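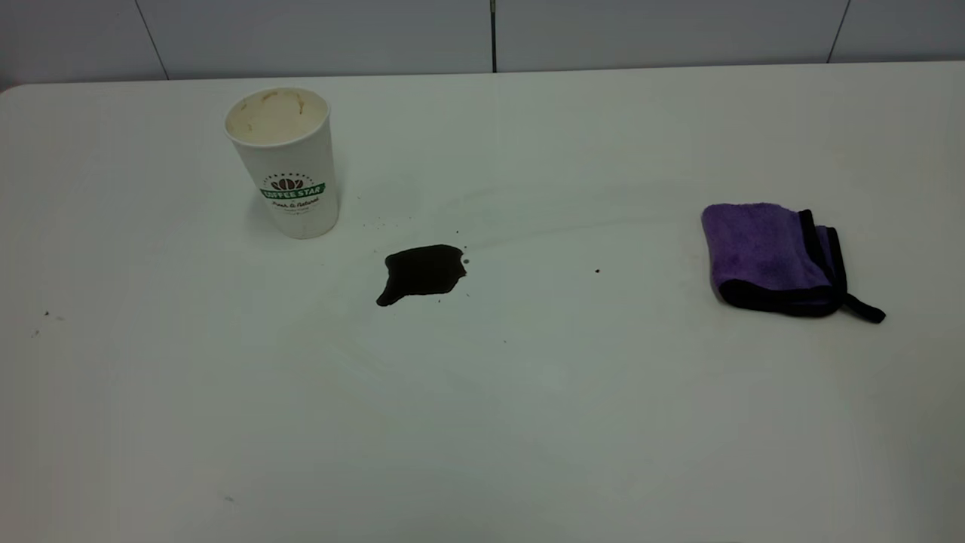
Attachment 1: shared white table, coffee spill next to a used Coffee Star paper cup.

Ticket: Coffee marks on white tabletop, Hosoda room
Site: Rordale
Opened: 21 April 2026
Opened by: Joaquim Gouveia
Priority: Low
Status: Open, monitoring

Problem
Coffee spills on the white table in the Hosoda room leave a brown outline after wiping. Reported 4 times since October. Paper towels take up the liquid but drag a thin film across the surface, and the film dries as a visible streak.

Checked so far
1. Paper towel, dry. Liquid removed, outline remains.
2. Paper towel with Fasta surface spray. Outline lighter, streaks worse. Spray was wiped off immediately; the label asks for 30 seconds of contact.
3. Microfiber cloth, plain warm water, wrung out. Outline gone on a fresh spill. Faint ring still present on a spill left for about 13 minutes.

Procedure until further notice
Blot first, from the outer edge inward. Do not wipe while there is standing liquid. Use a purple cloth with the dark edging, folded to a square, and turn to a clean face after each pass. Finish with a dry cloth.

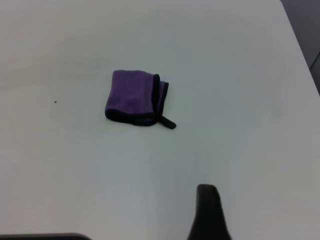

Crumbs should be picked up before the damp pass. Grit caught under the cloth is the likely cause of the fine scratches noted in the previous ticket, and coffee settles in those. Shake cloths out over the bin, not over the table. Wash separately, no fabric softener.

Empty cups go in the bin at the end of each session. A cup with a wet base leaves its own ring.

Open items
- Repeat step 2 with full contact time, then rinse.
- Lolmont to confirm whether the top can be resealed in place. Request sent, no reply yet.
- Cloth stock is down to 7. Reorder with the next supplies request.

Update, J. Gouveia
Step 2 repeated with 30 seconds of contact and a water rinse. No streaks on a fresh spill. Older marks unchanged. Leaving the ticket open until Lolmont replies.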